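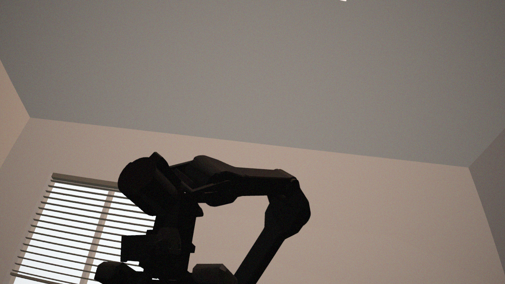 Staff meeting minutes, Lirnordale packing and returns, Aug 20, 2026. I'm typing these up from my own notes again, so if I got your point wrong, grab me at break and I'll fix it. First item was the arm, and it took up most of the hour. We had the Prukis simulation up on the wall while people found chairs, and the first comment came from the returns side: why is it so dark? In the model the arm is close to black, and with the window and its blinds behind it you mostly get an outline. The night crew asked that whatever we end up with has bright tape on the elbow, so you can tell where it is out of the corner of your eye. Everybody liked that. I'm putting it on the list for Prukis.

What the arm will do: lift full totes off the return line and set them on the sorting bench. That's it for the first stage. It won't open anything, and it won't touch the Palma orders, which stay by hand because of the tissue wrap (and thank goodness, I've seen what a crooked sticker does to that customer's mood). On a normal day we lift more than 400 totes between us, so a lot of backs in the room were in favor.

Jobs. I asked management to say it out loud and they did: no positions go away this year. The two lifting spots turn into one line minder and one extra sorter. Somebody asked about next year and the answer was "we don't know yet," which got a bit of grumbling, but I'd still take that over a speech. We asked for it in writing. Management will bring a letter to the November meeting.

Pay for the line minder. Long discussion! The sorters feel that if you're trained to stop and restart a machine, you should get the lead rate. Management offered a one-time $200 when you finish training. Not agreed. Back on the agenda next time, and could people please send me their thoughts before then and not during.

Training. Prukis runs it, 90 minutes per person, on the clock. You practice in the simulation first and then on the real arm with their technician next to you. I had a go at the simulation last week and dropped a tote on my third try, so don't be shy about it. The late shift wants its own session so they don't have to come in early. Agreed.

Breaks came up too. At the moment we stop the line ourselves when we're worn out, and a few people worry the arm will set the pace. We settled on this: the minder can slow it down any time without asking, and the speed setting doesn't go up unless it's been talked over in this meeting. I read that back twice and nobody objected.

The Clulusura scanners. Still freezing. Management has $2000 left in the equipment budget and would like to spend it on floor mats for the sorting bench. The room would like scanners that work. We voted, scanners won, mats go in the next request.

Other stuff: the microwave by the lockers is fixed. Please cover your soup.

To do
Me: send the tape request and the late shift dates to Prukis
Management: letter on jobs, new number for the minder rate
Returns: list of the scanners that freeze, with the sticker numbers
Everybody: sign up for training on the sheet by the time clock

We ran over by a few minutes. Next meeting is in November, same room.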